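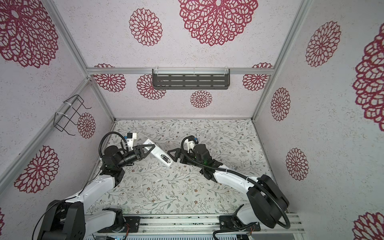

4. Moving between offices: how assigned counsel change firms

The previous section dealt with how lawyers enter practice in the two districts. We turn now to what happens when a lawyer who takes assigned criminal cases leaves one firm for another, or leaves a firm to practice alone. The question matters for clients, who often learn of the move only when a letter goes unanswered or a different person stands up at the next hearing.

4.1 Sources

We used three kinds of material. The first was the docket of the district court in Ornberg, from which we drew 3000 entries recording an appearance or withdrawal of assigned counsel. The second was a mailed questionnaire, sent to 500 lawyers on the assignment lists for Ornberg and Barrios. The third was a set of 28 interviews with lawyers who had changed offices while at least one assigned case was still open. Anikó Lakatos carried out the interviews in Ornberg and Julián Montes those in Barrios. Most took place in August, when the courts hear fewer matters and lawyers were easier to reach.

The docket records who appears for a defendant but does not always give the name of the firm. Where the firm was missing we took it from the bar directory. The directory is updated when a lawyer reports a new address, and several lawyers told us they had put this off for months. Dates of moves taken from the directory should therefore be read as the latest possible dates.

We left out lawyers employed by the public defender's office in Barrios. Their cases belong to the office and are reassigned by a supervisor, so a departure raises different questions.
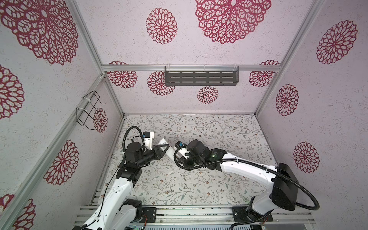 4.2 Who keeps the case

Under the rules in both districts, an assignment is made to a named lawyer. On paper, then, the case should follow the lawyer to the new office. Practice was less even. In Ornberg the clerk treats a change of firm as a change of address, and the lawyer files a one-page notice. In Barrios the lawyer must ask the court for leave to continue, and the judge may use the occasion to appoint someone else.

Lawyers in Barrios described the second procedure as slow but rarely contested. One had moved from a firm of several partners to a shared suite above a pharmacy and was asked by the judge whether she still had access to a conference room where she could meet clients in private. Another was asked nothing and received a signed order the same afternoon.

The harder disagreements were between the lawyer and the old firm. Assigned cases pay little, and firms did not usually try to hold on to them for the fee. What they wanted to keep was the file, mainly out of worry about later malpractice claims. Some firms gave the departing lawyer the originals and kept copies. Others did the reverse. Two interviewees said they had left with no papers at all and had rebuilt their files from the court record, which does not contain notes of client meetings or letters from family members.

4.3 Notice to the client

Both districts require written notice to the client, and neither says who must send it. We found three arrangements: a joint letter from the lawyer and the firm, a letter from the lawyer alone, and a letter from the firm alone. The joint letter was the least common, although lawyers who had used it said it caused the fewest telephone calls.

Clients held in custody were a particular problem. Mail to the jail at Steltov is opened and logged before delivery, and a letter from an unfamiliar office may be sorted as ordinary mail. Several lawyers now visit in person before the move.

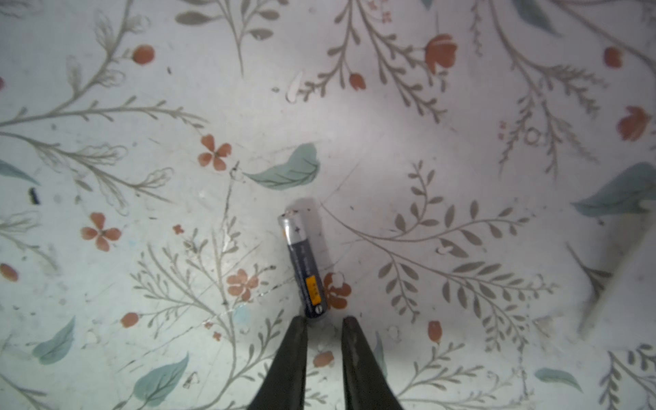

Figure 2. A single AA battery lying on a printed surface.

Questionnaire answers on notice were in line with the interviews, with one exception. Lawyers who had moved to Nirnov, just outside the Ornberg district line, more often reported that the old firm had written to clients first. They also more often gave up their open assignments. We cannot say from these answers which came first, and we return to the Nirnov moves in section 5.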